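アラウ集会棟 秋の定期点検表(記入済み・所見付き)

実施日 10月14日(日)
点検者 Mỹ Quách
立会い なし
対象 集会棟1階、2階、外まわり、物置
前回 1月

記号の意味
○ 異常なし
△ 使用可、次回までに手当てが必要
× 使用中止、または直ちに手当てが必要
― 該当なし、または今回見ていない

前回の表で△だった項目は、番号の後ろに「継」と付けた。用紙の欄が狭いので、所見は各区分の下にまとめて書いてある。

1 出入口と避難経路

1-1 正面玄関の扉の開閉 ○
1-2 正面玄関の錠、サムターン △
1-3 裏口の扉の開閉(継) ×
1-4 廊下に物が置かれていないか △
1-5 階段の手すりのぐらつき ○
1-6 階段の滑り止め(継) △
1-7 誘導灯の点灯 ○
1-8 非常口の表示が読めるか ○

所見
1-2 サムターンの回りが重い。内側から開けるのに両手が要る。鍵穴用の粉末潤滑剤を入れて様子を見る。油は差さないこと。前に油を入れて埃が固まり、シリンダーごと交換になっている。
1-3 下の蝶番が下がり、扉の角が敷居をこする。前回は「重いが開く」だったが、今回は肩で押さないと開かなかった。避難に使う扉なので×とした。シマールに修理を依頼する。直るまで2階の定員を32名に制限し、階段下に貼り紙をする。
1-4 折りたたみ椅子の台車が廊下の壁沿いに置いてあった。通れないことはないが、台車の車輪が通路側に出ている。点検中に物置へ移した。使った後は必ず戻す。
1-6 上から三段目と四段目のゴムが端から浮いている。接着し直したが、ゴム自体が硬くなっているので長くはもたない。次の予算で全段取り替えを希望。

2 消火器、警報器

2-1 消火器(玄関)の圧力、外観 ○
2-2 消火器(台所)の圧力、外観 ○
2-3 消火器(2階)の圧力、外観 △
2-4 消火器の設置場所の表示 △
2-5 煙感知器の試験ボタン(1階) ○
2-6 煙感知器の試験ボタン(2階)(継) ○
2-7 台所のガス警報器 △
2-8 消火用毛布 ○

所見
2-3 指針は緑の範囲に入っているが、底の縁に錆が出ている。床に直置きになっていたため、壁の金具に掛け直した。錆が進むようなら交換。
2-4 玄関の表示が掲示物の裏に隠れていた。掲示物を外して隣へ移した。表示の上には何も貼らないこと。
2-6 前回は音が小さかった。電池を替えて今回は廊下の端でもはっきり聞こえた。
2-7 本体に書かれた交換期限が来年の1月になっている。音と表示は正常。期限前に新しいものを注文する。型番は事務机の引き出しのノートに控えた。

3 電気

3-1 分電盤の扉、表示 △
3-2 漏電遮断器の試験 ○
3-3 コンセントの割れ、焦げ(1階) ×
3-4 コンセントの割れ、焦げ(2階) ○
3-5 延長コードの状態(継) △
3-6 照明の不点、ちらつき △
3-7 暖房器具のコードと差し込み ○

所見
3-1 回路の名札が一部はがれている。「台所」と「洗面」の札が逆についていたので、遮断器を一つずつ切って確かめ、書き直した。
3-3 和室の窓側のコンセント、カバーに割れがあり、差し込み口の片方が茶色く変色している。該当の回路を切り、テープで塞いで「使用禁止」と書いた。電気工事はアルヴィルに頼む。自分たちで外さないこと。
3-5 前回捨てるように書いた白い延長コードがまだあった。被覆が折れ目のところで傷んでいる。今回は切断して処分した。残っている延長コードは全部、束ねた跡を伸ばして確認済み。ラベルに点検の印を付けた。印のないものは使わない。
3-6 2階の廊下側、点灯まで時間がかかる。管の交換で直るか、器具が悪いのかはまだ分からない。替えの管が物置になかった。

延長コードの使い方について、利用団体から質問が来ているので書いておく。一本の延長コードに電気ポットと電気ストーブを同時につながないこと。うちで使っているコードの表示は2000ワットではなく、もっと小さいものもある。コードの付け根か巻き取り部分に数字が書いてあるので、つなぐ前に読む。数字が消えて読めないコードは事務机の上に置いてほしい。巻いたまま使うのもやめる。

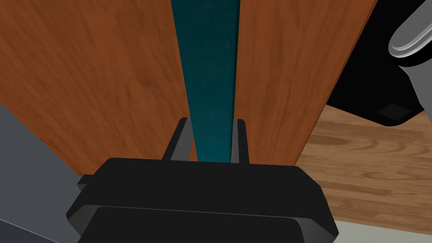
ポットを使う行事では、台所のコンセントと和室の入口側のコンセントに分けてつなぐ。和室の窓側は上に書いたとおり使えない。冬の行事の申し込みがもう入っているので、配置図は早めに直す。

4 台所

4-1 ガス栓、ゴム管のひび △
4-2 コンロの着火、炎の色 ○
4-3 換気扇の回転、油汚れ(継) △
4-4 給湯器の動作 ○
4-5 流し下の水漏れ ○
4-6 包丁の保管 ○
4-7 冷蔵庫の温度、中の残り物 △
4-8 洗剤、漂白剤の保管 ×

所見
4-1 ゴム管の表面に細かいひび。石けん水では泡は出なかった。漏れはないと見てよいが、次に使う前に交換する。長さは物置の予備で足りる。
4-3 羽根は洗ってあったが、覆いの裏側がまだべたつく。外して浸け置きにした。乾くまで換気扇は使えないので、台所の窓を開けて使う。
4-7 中段に日付のない容器が残っていたので捨てた。入れるときは団体名と日付を書く。書いていないものは点検のたびに捨てる。
4-8 漂白剤が飲料の空きボトルに移し替えてあった。誤飲のおそれがあるため×。中身は処分し、元の容器のものだけを上の棚に戻した。移し替えは今後一切しない。利用の手引きにも同じことを書き足す。

5 部屋、家具、窓

5-1 床板の浮き、釘の出 △
5-2 畳の縁のほつれ ○
5-3 折りたたみ机の脚の固定(継) △
5-4 折りたたみ椅子の座面、留め具 △
5-5 窓の開閉、クレセント ○
5-6 棚の転倒防止金具 ○
5-7 カーテンが暖房器具に触れないか ○

所見
5-1 1階の北側で釘の頭が一本出ていた。打ち込んだ。靴下で歩く教室があるので、見つけたら早めに打つ。
5-3 脚の留めが甘い机があり、横から押すと脚が畳まれかける。赤いひもを結んで物置の奥に分けた。ハスティエ製の机は留め具だけを買えるので、見積もりを頼む。
5-4 全部で24脚。座面の裏のねじが緩んでいたものを締めた。留め具が曲がって指を挟みそうなものが一脚あり、廃棄とする。座布団で隠して使わないこと。

6 外まわり、物置

6-1 雨樋の詰まり ×
6-2 外階段の錆、ぐらつき ○
6-3 外灯 ○
6-4 側溝のふた △
6-5 物置の施錠 ○
6-6 物置内の積み方(継) △
6-7 脚立の脚、開き止め △
6-8 ごみ置き場 ○
6-9 井戸ポンプ ―

所見
6-1 裏口の上で樋があふれた跡があり、壁が緑になっている。落ち葉を見える範囲で取ったが、縦樋の中が詰まっているらしく水が落ちない。一人で脚立に上がる作業は禁止なので、途中でやめた。二人そろう日に続きをする。裏口の扉が下がったのも、この水で枠が傷んだせいかもしれない。シマールには合わせて見てもらう。
6-4 駐輪場の前のふたが一枚、踏むと音がする。割れてはいない。下に敷くゴム板を手配。
6-6 重い箱が上の段にある。肩より上には軽いものだけ、と書いた紙が貼ってあるが守られていない。祭りの道具の箱を下ろした。
6-7 開き止めの片方が曲がっている。まだ掛かるが、掛かったかどうかを目で確かめてから上がること。滑り止めの減りは許容範囲。
6-9 ふたの鍵が見つからず今回は見ていない。

7 救急箱

7-1 絆創膏、ガーゼ ○
7-2 消毒液の期限 △
7-3 三角巾 ○
7-4 連絡先の一覧 △

所見
7-2 期限切れが一本。捨てて補充した。
7-4 夜間の連絡先が古い。新しい番号を書いて差し替えた。同じ紙を電話の横にも貼った。

手当ての一覧

すぐに行うもの
裏口の扉(シマール)
和室のコンセント(アルヴィル)
縦樋の掃除(二人で)
台所のゴム管交換

年内に行うもの
机の留め具の見積もり(ハスティエ)
2階廊下の照明、管を買って交換
側溝のゴム板
ガス警報器の注文

来年度の予算で
階段の滑り止め 全段
脚立の買い替え

費用のメモ
今回その場で使った分は電池、消毒液、テープで合計736円。領収書は封筒に入れて事務机の引き出しへ。潤滑剤は自宅にあったものを使ったので請求しない。

次の点検への申し送り
点検は午前中に始めたほうがよい。今回は昼過ぎからで、外まわりの後半は暗くなりかけていた。分電盤を触るときは、和室を使っている団体に先に声をかける。井戸のふたの鍵は、前の役員が持っていないか確認中。見つかったら鍵箱の一番下に掛け、この表の6-9に日付を書き入れること。

記入 Mỹ Quách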